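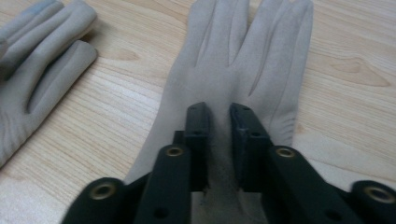
Lumasthorpe signs point guard Brisa Trujillo on two-year deal

Mon 18 July – Lumasthorpe Basketball Club has signed point guard Brisa Trujillo on a two-year contract, with a club option for a third season. She joins from Brivton, where she spent the past four seasons and was team captain for the last two of them.

Trujillo will wear number 10. She passed her medical at the club last week and will report for the first day of preseason in August with the rest of the squad.

The signing fills the main gap in the roster. Lumasthorpe finished last season without a regular starter at the point after injuries to both players used in that position, and forwards were asked to bring the ball up for much of the spring. The club made a ball handler its first target of the summer and opened talks with Trujillo the week after the playoffs ended.

Head coach Trinh Thái said he had wanted to work with her for some time.

"We played against Brisa often enough to know what she does to a defense," Thái said. "She gets the ball where it needs to go early, and she does not get rushed. Our turnovers in the fourth quarter cost us games last year. I expect her to start, and I expect her to run the offense from the first week."

Thái said the team would play faster with Trujillo on the floor, but that he did not plan to change the defensive system put in place last season.

"The defense held up fine," he said. "It was the other end where we had trouble."

Trujillo came through the youth program at Assunção and made her senior debut there at 18. She moved to Brivton as a backup and took over the starting job during her first season. She is known mainly as a passer, though her outside shooting has improved since she changed her release two summers ago.

"I talked to the coach twice before I decided, and both times we mostly talked about basketball, which I liked," Trujillo said. "Brivton was good to me and I want to thank everyone there. I felt it was time to go somewhere new and have a bigger say in how the team plays. I have played in the Lumasthorpe gym as a visitor and it is loud. I am looking forward to having that on my side."

Season tickets for the coming campaign are on sale now at the club office and at the front desk of the arena. Current holders can keep their seats by renewing before the end of the month. Seats that have not been renewed go on general sale in August. Prices are the same as last season in all sections except the corner blocks, where they have been reduced.
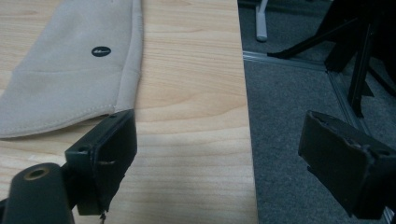
Club merchandise moves to a new counter inside the main entrance this season, next to the ticket windows. Trujillo's number 10 jersey can be ordered there from today, in adult and youth sizes, and orders will be ready for pickup at the first home game. The counter will also carry a small range of plain cold-weather items for fans who make the walk from the north parking lot. Jerseys from last season are being sold at a discount while they last – no returns on those.

Lumasthorpe will play two preseason games. The first is at home to Sornwood and the second is away at Assunção, where Trujillo will face her former youth club. Tip-off times will be posted on the club website once they are confirmed with the visiting and host teams. Entry to the Sornwood game is free for season ticket holders, and children get in free with a paying adult.

The club expects to make one more addition before training begins, most likely a reserve center. Talks are under way and no further comment will be made until they are finished.

Trujillo and Thái will be available to reporters after the first open practice in August. Requests for interviews should be sent to the Lumasthorpe press office at least two days ahead.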